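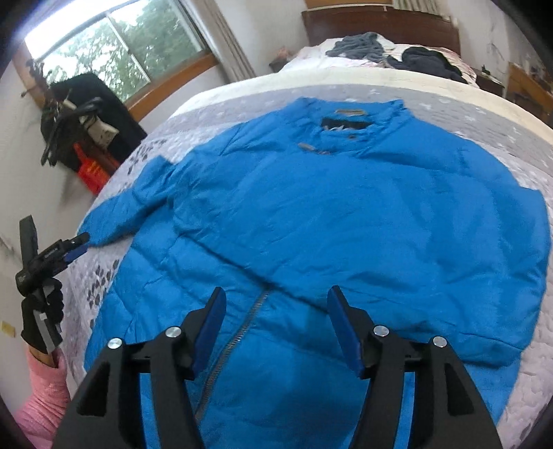 Will a robot ever tidy my room for me? a reader wrote in to ask, and could it please be ready before my mom's next inspection?

Good question! I can't promise anything about the inspection, but I did go to the Flenoren open day on 22 April 2022, and I came home with lots to tell you about how robots learn to handle clothes.

Flenoren is a robot project, and the part I wanted to see is called Puren. The Puren team works in ordinary bedrooms, with ordinary beds and ordinary jackets. I was expecting a shiny lab with flashing lights (I even wore my good shoes), so you can imagine how pleased I was to be standing beside a quilt with leaves on it.

Why is a jacket so hard?

Think about a toy block. Pick it up, turn it over, put it down, and it's still the same shape. Now think about a puffy jacket. Grab one sleeve and the whole thing changes! The collar flops, the zipper hides under a fold and the other sleeve slides off somewhere you can't see it.

You deal with all of that without thinking. You've been wrestling with clothes your whole life, so your hands know what to do. A robot starts out knowing nothing about sleeves at all. It needs to see somebody do the job, and it needs to see it done lots and lots of times.

Borrowing a robot's fingers

So a person does the job first, but with a gripper in each hand. A gripper is a bit like a big pair of tongs. It has two jaws that open and close, and there are soft-looking dark blue pads on the inside where your fingertips would be. A camera rides along and records what the jaws are doing up close.

Do you see why that's clever? If you folded a jacket with your bare hands, you'd use your thumbs and all your fingers, and maybe your chin (I use my chin). A robot with two jaws couldn't copy that. When a person works with jaws too, every move is one the robot could try for itself.

The Puren team told us they had 703 recordings of jackets in February. They want 4000 before they let the robot have a serious go. I thought I'd heard wrong, so I asked again – yes, 4000, and that's only jackets. Socks have their own list, and it stops at 3000.

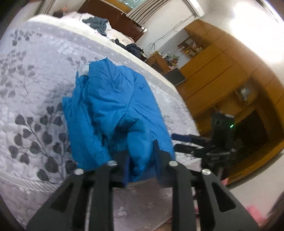 Two grippers and one very puffy blue jacket.

Then it was our turn. Visitors could borrow a practice pair called Nunurer grippers and try folding a sweater. I was so sure I'd be good at it! I pinched one cuff, pulled, and dragged the entire sweater toward me like a fishing net. A girl next to me got hers folded in 53 seconds and I am still a little jealous.

My tip is to go slowly and look for an edge you can pinch. The middle of a sweater just slips away from you.

Try it at home

You need two pairs of kitchen tongs (ask first!) and a jacket or a sweater. Lay it flat on your bed. Hold one pair of tongs in each hand and fold both sleeves in, then bring the bottom up to the collar. No fingers allowed, and no chins. When you've managed it, crumple everything into a heap and start again from there – it's much harder!

We finished the afternoon at Carré, the café across the street, where I had hot chocolate and picked up my marshmallows with the sugar tongs. I dropped two.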